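Vulham Shared Workshop
Robot Teaching Group, minutes of the April meeting

Meeting opened at 6.40 pm, a little behind time as the kettle was slow and the conversation was good. Minutes of the March meeting were accepted with one correction (the loan arm goes back to Bravstead in June, not July).

1. Recordings so far
The group now has 1,729 demonstrations saved, against the 2,000 we promised Clesia for the block-and-bin job. There was a very pleasant round of applause for this. It was noted that the hand-guided recordings are still jerkier than the ones driven from the pendant, especially on the last bit of the way down, and those who find the arm heavy to push were warmly encouraged to use the pendant and not feel they were cheating.

2. Starting positions
A long and friendly discussion. Some members felt we have favoured the middle of the table and that the program will learn our habits along with the task. Agreed to work through the taped squares in order, and to write the square on the log sheet before each recording, please, as guessing later has caused some grief.
Action: log sheet to get a column for the square.

3. Discarding bad runs
Agreed that a fumbled grip may stay in if the person recovers and finishes the task. Runs stopped by the emergency button are to be deleted the same evening.
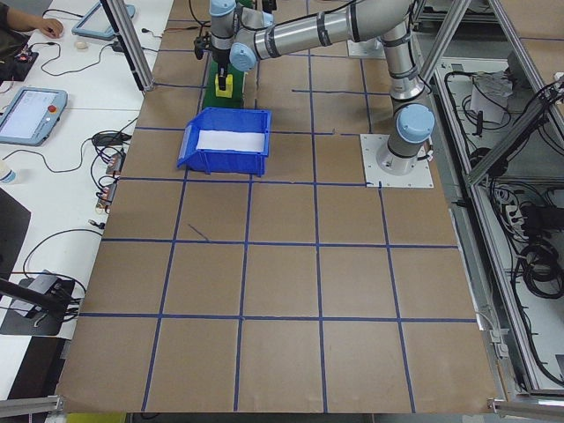 Gripper over the yellow block on its green platform, with the blue bin alongside.

4. Ndung'u method
Two members have been trying the Ndung'u way of teaching, where you pause at each waypoint and let the software fill in the path between. Lovely smooth results, though slow to record. Trial to continue for 2 more sessions and be reported back.

5. Other business
Fresh brown paper to be ordered for the table. Thanks to whoever brought the lemon slice.

Meeting closed at 8.15 pm.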